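Noltero Tabletop Set — README

Student project, robotics club. Last edited Apr 11, 2023.

Contents
Up to 400 episodes of small objects on one table, collected with hand-held grippers. I doubt that's enough variety for anything beyond this table.

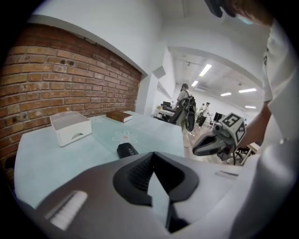
Can I train on this alone?
You can try, but expect a policy that knows our table and little else.

Known problems
The brown book is in far too many episodes. Splits were made by episode — so test scores will flatter you. 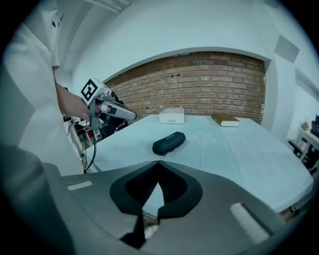 License
Club use only. Ask before posting results, and don't quote the Stostholm baseline. I don't trust it.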